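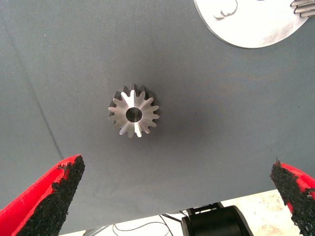 Home | Projects | Tools | Workshop Notes | Contact

Cleaning and Sorting Small Spur Gears

by Najwa Smadi

I have put off writing this one for years, and then in March a reader wrote in to ask how I keep my little gears from turning into a rattling jar of mystery parts, so I suppose it's time. Make yourself a coffee first. It's slow work, and I find it very pleasant (my family does not agree).

What you need

A dark cloth with a tight weave, a soft brass brush, an old toothbrush, mineral spirits, light machine oil, calipers, a bright lamp, and some small bags or a drawer cabinet. Mine is a Nenow with 85 drawers, bought used in Pridport, and I love it dearly.

Step 1. Lay out the cloth

Spread it flat and put the lamp off to one side. Bright steel shows up beautifully against dark gray, and a small gear set down on fabric stays where you leave it. On a bare bench they skate off toward the floor, and I'm too old to be crawling under there with a flashlight!

Step 2. Degrease

Soak the gears in mineral spirits for 15 minutes with a window open, then go around each one with the toothbrush. Get right down into the gaps between the teeth, where old grease packs itself in like putty. Wipe out the bore too, with a twist of rag.

Step 3. Look at the teeth

Turn the gear face up under the lamp and rotate it slowly. You want the teeth even all the way around, with no chips or rolled edges. Fine circular tool marks on the face are only from machining and do no harm. If there's a raised hub, check down inside it as well, as grit loves to settle there.
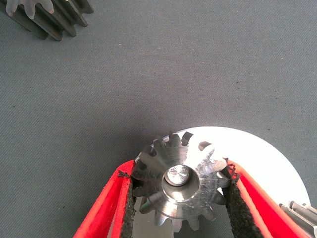

Step 4. Measure and label

Count the teeth, then measure the outside diameter and the bore. Write all three on the bag right away. Paweena Jitpraphai taught me to mark one tooth with a felt pen before counting, and I haven't lost my place since.

Step 5. Oil and put away

One drop of oil, spread with a fingertip, is plenty. Larger gears and plain discs go in their own drawer so they don't knock against the small teeth.

Back to top | Write to Najwa | © 2019 Zoleta Workshop Notes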